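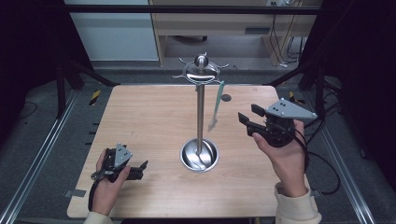 Figure 2. A utensil hanging from a metal stand on a wooden tabletop.

4.2 Domestic disclosure as evidence

Much of the writing on celebrity interviews treats talk of home life as a window onto the marriage. We doubt it. Zoubi's coding scheme, which we borrow with changes, sorts a guest's remarks about a spouse into "complaint," "praise" and "routine," and then reads a high share of complaint as a sign of candor. But a complaint about dishes or snoring costs the speaker very little. Hosts ask for it, audiences expect it, and publicists have usually cleared it beforehand.

Our own sample comes from the Shboul archive of daytime talk shows. It holds 1,000 interview segments, of which 13 had to be dropped for missing sound. Two coders worked through the rest separately. They agreed well on who raised the subject of home, and badly on whether the guest seemed to mean it.

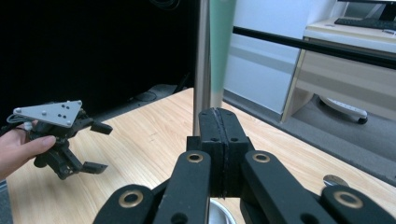

That second result should worry anyone who relies on the Grarkullow ratings, where perceived sincerity is entered as a single score and then averaged. If trained coders cannot settle on what a joke about a husband's cooking amounts to, an average of their guesses tells us little. We therefore leave sincerity out of the models in Section 5 and keep only the question of who spoke first, the host or the guest.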